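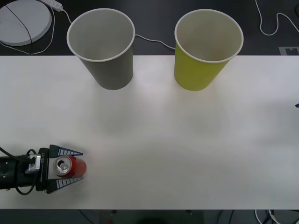
## 4. What the traveler thinks is included

Section 3 dealt with headline price. Now the small print, meaning the list of inclusions and exclusions that goes under the itinerary. We coded 394 itineraries from the two operators, Jasent and Gosolier, all on sale in July. Both sell small-group road tours with a driver, mid-range hotels, breakfast and one other meal. Coding by the first author, second pass by Kevser Dursun. Disagreements talked through, not averaged.

### 4.1 Wording of exclusions

Short lists mostly. Typical items: airfare, tips, laundry, phone calls, camera fees at monuments, drinks. The wording is copied from one itinerary to the next with very little change, even when the route changes. A beach tour still excluded "heater charges in mountain hotels". Gosolier had fixed this by the time we went back, Jasent had not.

Drinks are the hard case. "Beverages" on its own can mean alcohol, or bottled water on the bus, or the coffee at the end of a set dinner. Something sold by the cup or by the can (Figure 1) is cheap enough that operators see no point in spelling it out, and travelers see no point in asking before they book. Then it comes up at the table every evening. In the interviews it was the exclusion people remembered best, well ahead of airfare, which costs far more. Airfare was paid once, months before, by card. The drinks bill was paid in cash with other people watching.

Guide fees next. Itineraries say "guide" under inclusions and "monument guide" under exclusions, sometimes two lines apart. The tour leader is included, the licensed local guide at the site is not. Clear to the trade. Not clear to first-time buyers, several of whom took the second line for a printing mistake.

### 4.2 Survey

Paper form, handed out on the last evening of the tour, 886 usable returns. Respondents got the exclusion list from their own itinerary and marked each item as known before booking, found out before departure, or found out on the road. Forms where every item had the same mark were dropped. This loses some honest answers, we accept that.

Three patterns.

First, group leaders (the person who made the booking) knew the list far better than the rest of the group. Expected. What we did not expect was how seldom they passed it on. Families did a bit better then groups of friends, office groups worst of all. In office groups the booking was often made by someone who did not travel.

Second, position on the page matters. Items at the top of the list were known, items in the middle were not, the last item was known again. Jasent puts drinks in the middle, Gosolier puts them last, and the gap between the two operators on this one item is mostly gone once position is taken into acount. Mostly. Language of the itinerary may play a part too and we can't separate it with these data.

Third, finding out late did not always mean being unhappy. People who found out on the road about tips were rarely annoyed — they had expected to tip anyway. People who found out about vehicle use were very annoyed. A vehicle that goes back to the depot after the last stop was read as a broken promise, even where the itinerary said so in plain words.

### 4.3 Interviews

Agata Bianchini did 9 interviews with group leaders, by phone, each over 2 hours. Long, but they wanted to talk. One leader had made her own version of the exclusion list, with a guess at the cost next to each item, and sent it to everyone before they paid the deposit. No complaints on that tour, she said. Another leader had kept the list back on purpose so that nobody would drop out and lose him the group rate.

The second case bears on the discount model in Section 3. A group discount with a minimum size gives the leader a reason to stay quiet. We had treated leaders as neutral carriers of information. For groups sitting right at the minimum that is likely wrong, and the estimates for those groups should be read with care. Larger groups are not affected, they can lose a member and keep the rate.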